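The quiet return of the shared office

Plultden lost its last big employer in October, when the insurance firm on the ring road gave up its lease. The building had 346 desks. Most of the people who used them still live in the town, and a good number now work from a spare room or the end of a bed.

Sorkside, a former seed warehouse by the canal, is one of 3 places that have opened to take them in. A day there costs less than the train fare to the city. Members get a desk, heating and a door that shuts, and they can leave at noon without telling anyone. The furniture is plain and people bring what they need: a bottle of water, a pot for pens.

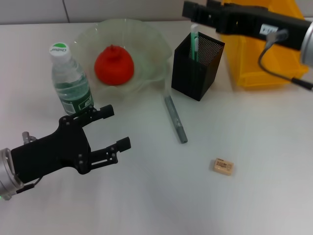

What people pay for

Rarkora, the company that runs Sorkside, asked its members what they wanted before it spent any money. It had 200 replies. Hardly anyone mentioned coffee or table tennis. They wanted quiet, and somewhere to make a phone call without being overheard - two things the old insurance building never managed.

So the budget went on doors, seals and wall panels. Pale grey was picked for most of the work rooms, after a long argument about yellow. 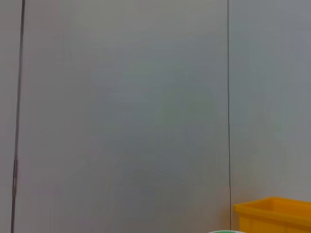
Ekanayake, a member from the first month, told me that the silence took some getting used to, and that for a fortnight it had been hard to work without the radio on at home in the next room. The habit of leaving the house at eight came back much faster.

The council's own count puts 2289 home workers in the district. Sorkside has room for very few of them, and the waiting list is already closed. Rarkora is looking at the floor above, which still has the old grain hoist in it and needs a new staircase before anyone can be let in.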